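How to budget for a first two-handed kitchen robot without kidding yourself

Posted 06/05/2024

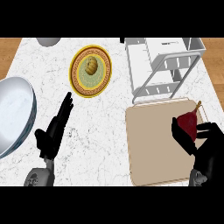 Most people start with the price of the robot. I would leave that until near the end, for the simple reason that it is the number the seller has worked hardest on. Everything else on the sheet is yours to find, and in my experience it's where the money goes.

This page is for small caterers, teaching kitchens and college departments thinking about a humanoid upper body (two arms, two proper hands) for simple table work: picking up fruit, moving a bun from a plate, clearing bowls. I have sat through a good many sales calls for this kind of kit and helped with three purchases, one of which I would undo if I could. Prices are in pounds and leave out VAT.

What you need before you start

A spreadsheet. A tape measure. A written list of the jobs you want done. One person who will be in the room with the machine every day, and who has a veto.

Step 1. Write the jobs down as objects and places

"Help with prep" can't be priced. "Pick up a pear and put it on the cutting board" can. So can "lift a bun off a plate without squashing it". Do this for every job and keep it dull. You want the thing, where it starts, where it ends and how badly it matters if it is dropped.

Then sort the list by how awkward the thing is to hold. Fruit with a stem, soft baked goods, glossy bowls and plates standing upright in a rack are four quite different problems, and a hand that does one well may be hopeless at the next. Sellers like to show you the pear. Ask about the rack.

If your list has fewer than 5 jobs on it that come up every day, stop here. Buy a decent trolley and pay someone for the extra hours.

Step 2. Treat simulation as a cheap trial, and no more than that

I am fairly hard on simulators, so I'll say first that you should use one. It is far cheaper to find out on a screen that your worktop is too deep for the arms than to find out after delivery. The picture at the top of this page is a rendered scene of just this sort of work: marble worktop, dish rack, bun on a plate, a pear in the right hand over the board. You can learn a fair amount from a setup like that. You can check reach. You can see whether the left hand gets in the way of the right. You can see whether the rack is in a silly place.

What you can't learn is whether a real pear bruises, what happens when the worktop is greasy, or how the hands behave after a month of flour. A rendered bun has no crumbs unless someone has gone to the trouble of adding them. When a seller quotes a success rate, ask whether it came from the simulator, and get the answer in an email.

For budgeting, put simulation on its own line. We paid 743 for a short licence to Brerik, which is a scene builder with a kitchen set in it. It was good enough. The objects were tidier than anything in our kitchen and the lighting was kinder, but the reach figures matched what we later measured on the floor. Allow for somebody's time as well. Building a scene that looks like your room takes days, and the demo scene that comes in the box will only tell you about the demo scene.

Step 3. Price the hands separately

This catches people out. The quote says "two-arm system" and shows a lovely pair of black five-fingered hands, and then you find the hands are an option and the standard fitting is a simple two-jaw clamp. Nothing wrong with a clamp, by the way. For half the jobs on most lists it will do just as well and it is much easier to clean.

Go back to your list from Step 1 and mark each job "clamp" or "fingers". Be mean about it. If only one or two jobs need fingers, ask yourself whether those jobs could be changed. Moving the bun on a small tray, say, so the robot lifts the tray.

If you do need fingers, ask for:

the price of one replacement finger, fitted
the price of a whole replacement hand
how long you wait for either
whether the hands can be wiped down, and with what
whether gloves or sleeves are needed near food, and how many you get through in a week

Smadi quoted us 636 for a single finger, fitted, with a wait they described as "short". I asked them to change "short" to a number of days and they took three weeks to reply, so I had my answer.

Step 4. Budget for the room

Measure the worktop, and then measure where people stand. A pair of arms mounted at the edge of a counter takes up the space a person used to have, and that person has to go somewhere.

Lines to put in:

mounting (a stand, a plinth or a wall fixing, and whoever fits it)
electrics
guarding or a marked area on the floor
a stop button that can be reached from both sides
changes to racks, shelves and boards so that things are always in the same place
a spare set of everything the robot handles, for when something gets chipped

The fifth one sounds like small change and isn't. Robots like a fixed layout and kitchens don't keep one. If your dish rack wanders up and down the counter depending on who washed up, either you fix the rack down or you pay for software that copes with it. Fix the rack down.

Step 5. Get the yearly costs in writing

Support, software, spares, insurance, safety checks. Ask for each as a yearly figure over the whole time you expect to keep the machine. Millik, who sold us our second system, put support at 1704 a year and then left the software renewal off the same page. It was on a different page, in December, as an invoice. It wasn't hidden exactly -- I could have asked and I didn't.

Watch for the word "included". Included for how long? If the answer is "the first year", it goes on the sheet from year two.

Step 6. Add the hours

Someone has to show the machine each new job, tidy up after it goes wrong, clean it and ring the helpline. For the first few months that is a real chunk of a real person's week. Sellers will tell you it drops off. It does drop off, though more slowly than they say, and it goes back up each time you change a plate.

Put the hours in at full wage cost. If the sheet only works with that line left blank, the sheet doesn't work.

Step 7. Now look at the price of the robot

Ask for three quotes against your list of jobs and send everyone the same list. Don't let them swap in their own. Nirnach refused to quote against ours and sent a brochure instead, which saved a morning.

Ask each one for a paid trial in your own kitchen, on your own worktop, with your own crockery. A fortnight is enough. Some will say no. Some will offer a visit to their showroom, where the counter is spotless and the fruit is all the same size. Go if you like a day out, but don't count it as a trial.

Step 8. Decide what would make you stop

Write this before you sign and keep it with the sheet. Ours said that if the machine could not do four of the listed jobs unattended by the end of the trial, we would send it back. We put the same line in the contract, and the seller grumbled and then agreed to it.

On the purchase I regret, we had no such line. The arms are still there, bolted to a very nice counter, and the staff walk round them to get to the sink.

A few things people write in to ask

Is leasing better? Sometimes. Read what happens at the end, and who pays to have it taken away.

Should I wait for prices to come down? They may well. If your list from Step 1 is thin, waiting costs you nothing.

Can I buy second-hand? Yes for arms, with the service record in your hand. I wouldn't buy used hands -- the wear is in the joints, and a short demo won't show it to you.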